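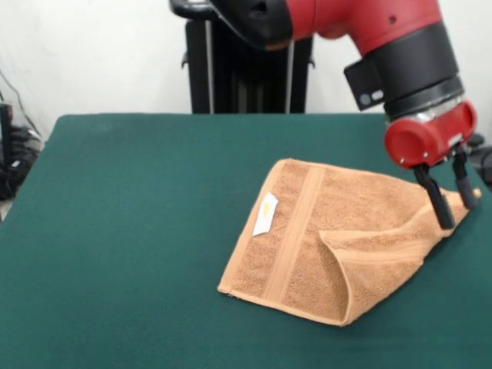
A reader in Greldale wrote in to say she gave up on thirds years ago and folds every bath towel in half, then half again, then rolls it. Fine for a basket. On a shelf they slide.

So, thirds. Lay it flat on a table, not the bed – beds sag and you get a crooked edge. Smooth the woven band with your palm first, it shrinks more than the loops do and puckers. Care label goes to the inside. Long sides in, then in half, then half again. Fold facing out.

Terry over 400 gsm wont hold a third fold, stop at 2.

Stiff towels – half the detergent, skip the softener, shake hard before the dryer. Shake again after.

Hand towels same way, just smaller. Washcloths I dont fold at all, they go in teh drawer flat.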